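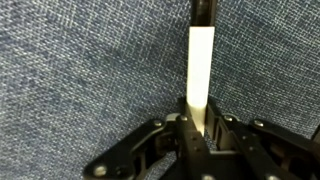 Karkance Media Forum > Conferences and Events > Press accreditation for the Okach regional media conference

mondal_desk
Posts: 1631

Members who attended the Okach conference in April are invited to comment on the accreditation procedure before the organizers publish the terms for next year. Our newsroom at Mondal Radio sent a producer and two reporters. The producer received full accreditation. The reporters were classed as "digital contributors" and were not admitted to the morning panels, although all of them work on the same program. We have written to the organizers and would like to know whether other outlets had the same experience.

bela_weekly

Bela Weekly had a similar outcome. Our staff photographer was accredited and our music writer was not. The form asked for "primary medium," and she had entered "blog and print." We understand that any entry containing the word "blog" was moved to the second category. This rule does not appear in the published terms.

northside_pr

I must disagree with the suggestion that the procedure was unfair. The main hall seats 600, and the press section holds 80. The organizers had to draw a line, and the terms state that a press pass does not guarantee a place in every session. Applicants who sent in two recent published pieces with the form were, in my experience, placed correctly. My agency registered several clients and had no difficulty.

bela_weekly

With respect, our writer did send in two published pieces. Agencies also registered through a separate desk, so the comparison is of limited use. The complaint concerns the lack of a written rule. We have no objection to a limit on seats.

mondal_desk
Posts: 1632

I support the previous post. If the categories are to remain, they should be described on the form itself, together with the sessions that each category may attend. Our reporters traveled from Karkance overnight and learned of the restriction at the registration table at 8:30 a.m.

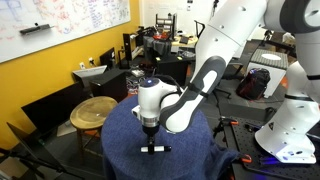
karkance_student_press

May an outlet appeal its category before the conference opens?

forum_moderator

An appeal may be sent by e-mail to the press office, provided that it arrives before the list of accredited outlets is closed. The appeal should name the outlet, the person concerned and the category requested. Appeals made at the registration table are noted but are not decided on the day.

karkance_student_press

Thank you. We will apply under the name of the publication next year and attach a letter from our editor.

northside_pr

I would add that the appeal address was printed on the second page of the confirmation letter. Several people seem to have read only the first page.

bela_weekly

Our confirmation letter had a single page. I have it before me.

northside_pr

In that case there may have been more than one version of the letter, and I withdraw the remark as it concerns Bela Weekly. My view on the seating has not changed.

forum_moderator

The press office has been asked whether different letters were sent to different categories. Members who still have their letters are requested to forward a copy through the contact form, with personal details removed. Comments on hotel rates and the closing concert should be placed in the general Okach thread. Three posts on those subjects have already been moved.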